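Key Ring Cell: Setup and Care FAQ
Maintained by Dagmar Beneš, Prindudlow workshop. Last revised 27 June 2020.
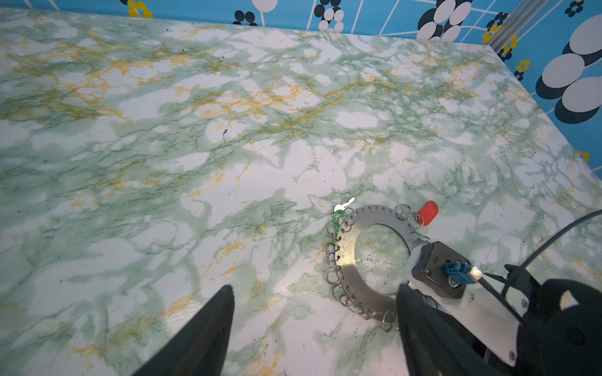

Ring plate on the patterned work surface, with the gripper fingers at the lower side. Wrist sensor and cable at right.

General

What does this page cover?
Setup, routine care and minor repair of the key ring cell at Prindudlow. It covers the table, the wall panels, the gripper fingers, the wrist sensor and its cable. Arm controller faults are covered in the Adugna manual. The second cell, at Toda, uses a different wrist plate, and the bracket section below does not apply to it.

Who may change the setup?
Anyone signed off on the cell. Write every change in the cell log, including changes that were reversed the same shift. Changes to the tool offset also need the old values written next to the new ones.

Table and walls

Does the marble pattern affect the job?
It affects detection. The dark green veins and the yellow streaks produce edges, and a key lying across a vein can be reported as two short parts. Run the detection check again whenever the surface is swapped. Do not carry threshold values over from a plain surface.

There are small dark specks on the surface. Should they be removed?
Wipe once with a dry cloth. If a speck stays, leave it and do not scrape. Scraping dulls the surface and leaves a patch that shows under the work lights. Specks that remain are recorded in the background capture.

When is a new background capture needed?
After any change to the surface, the wall covering or the lights. Clear the table first, including the ring plate. Park the arm at the home position and take the capture from the cell menu under Kivik > Background. Old captures are kept under the date they were made. Do not overwrite them.

Can the flowered wall covering be replaced?
Yes. Undo the panel from the aluminum extrusion in the corner, slide it out and fit the new one from the same side. Check that the extrusion is still vertical before tightening. A panel that bows toward the table will show up as a false surface in the depth data.

Ring plate and keys

How is the ring plate placed?
Flat on the table, inside the reach area, with no split ring trapped underneath. A trapped ring lifts one side of the plate and the fingers will catch the rim. Press lightly on opposite sides of the disc. If it rocks, lift it and lay it down again.

Do the split rings have to be spread evenly?
No. Leave them as they fall. They must move freely in the holes. Replace any ring with a gap between its coils.

The silver key is washed out in the sensor view. What should be changed?
Lower the exposure one step at a time and check the view after each step. If the red tag starts to lose its outline, go back one step. Turning the lamp a little away from the plate also helps - record the new lamp angle. Do not coat or paint the key.

Gripper fingers

How often are the fingers inspected?
Every 200 cycles by eye, and every 3,000 cycles with the fingers off the gripper. Look for nicks at the tips and for wear on the inner faces. Steel rings mark the tips first.

How are the fingers replaced?
1. Send the arm to the service position.
2. Open the gripper fully and switch off tool power.
3. Remove the screws from one finger and take it off.
4. Clean the seat and fit the new finger.
5. Repeat on the other side.
6. Restore power and close the gripper slowly. The tips must meet without a step.
Replace both fingers together. A new finger paired with a worn one pulls thin parts sideways.

The grip slips on the plastic tag but holds on the key. Is this a finger fault?
Usually it is a force setting. The tag profile should be at level 4 and the key profile at level 5. If both are correct, clean the inner faces with alcohol and try again before ordering parts.

Wrist sensor and cable

The ZED housing has shifted on its bracket. Can it be pushed back by hand?
Do not push it. Loosen the screws in the white bracket, seat the bracket square to the wrist and tighten the screws a little at a time, crossing from side to side. Then run the hand-eye calibration. The bracket is plastic and will crack if a screw is forced.

The view drops out when the wrist turns. Where should I look first?
At the blue connector on the housing, then along the thin black cable. The loop must have enough slack for full wrist rotation and must not reach the fingers at any angle. Turn the wrist by jog at low speed and watch the loop through the whole range. If the view still drops out with the loop clear, replace the cable.

Can the cable be taped to the gripper body?
No. Tape holds the cable at one point and it breaks there. The last failure of this kind was in November.

Where are the spares?
Fingers, bracket screws and one cable are in the drawer marked Kivik. Brackets are ordered from Adugna. Enter the part in the log when it is taken.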